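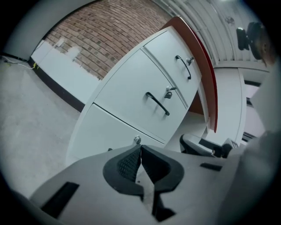
**Vostham Natural Dyes Group — workshop notebook**

Sep 9, 2020

Madder day! Lorne brought the roots he dug in February, chopped fine, and they smell wonderful (earthy, a bit like beetroot). Soaked 24 hours, then brought up very slowly with 975 g of alum-mordanted wool. Kept it under a simmer this time — last batch went brown on us.

At 15 minutes the skeins were already a soft coral. After 2 hours, proper brick red, the best we've had. Sze-wing thinks it's the hard water and wants to try chalk next.

Shade cards are in the white drawers, please put new ones back there. Weld notes still with Beatrice.

To do: second dip in the same bath for peach, rinse test, ask Magnus about more fleece from Brorkach.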